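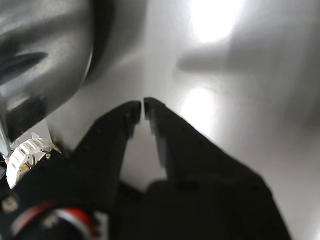
Bench rules, second edition: what changed and why we like it

By Noemi Valentini

The new bench rules are out, and I have to say they're a pleasure to read! The first edition ran to 51 pages and most of us knew it by its cover. Myrto Chatzigeorgiou and Lejla Karagiannis have cut it to seven, in words you can follow with one hand on the stop button.

The biggest change is the layout check. Before anyone powers up an arm, the table gets looked over against a short card: what is the gripper meant to touch, what else is within reach, and where do the cables run? Cables get a whole page to themselves, and rightly so. Of the 69 stoppages logged at Turnia over the past year, Myrto found that a snagged or pulled lead was the most common cause by a long way. The rule now says that any lead near the work is either tied down or written on the card as a known hazard, and the operator says it out loud before the first move. 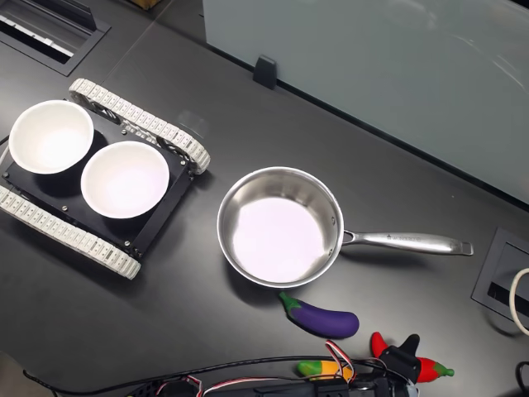 Tabletop work with a saucepan, bowls and toy vegetables. The wiring along the near side is the kind of thing the layout card asks about.

Shiny things get their own section too, which made me very happy. Polished metal throws glare back at a camera, and a bright spot can hide an edge you badly want to see. Lejla's advice is to look at the live picture (not the table!) before closing the fingers on or near anything reflective, and to move a lamp if you have to. Moving a lamp takes a moment, and so does writing down that you moved it — please do both.

Then there's the speed rule. Near metal or ceramic, approach speed is capped at 400 millimeters per minute for the last stretch. Concetta Mancuso's group at Bellis tried the cap through the fall and asked to keep it, even though they were the loudest against it in the spring. Soft toys and plastic food are exempt, unless they're sitting next to something that isn't.

One point that came up twice at the Ferilden meeting: a second mobile base or chassis on the table counts as a machine even when it's only there to carry things. It goes on the card with its power state, on or off, and whoever switches it on changes the card.

The second edition applies to all benches from January. Ornella Galli has printed cards for anyone who wants them and is collecting comments on the draft wording for shared tables, where two operators work side by side. That part is still open, so if you have opinions about who gets to call a stop, send them to her before the holidays.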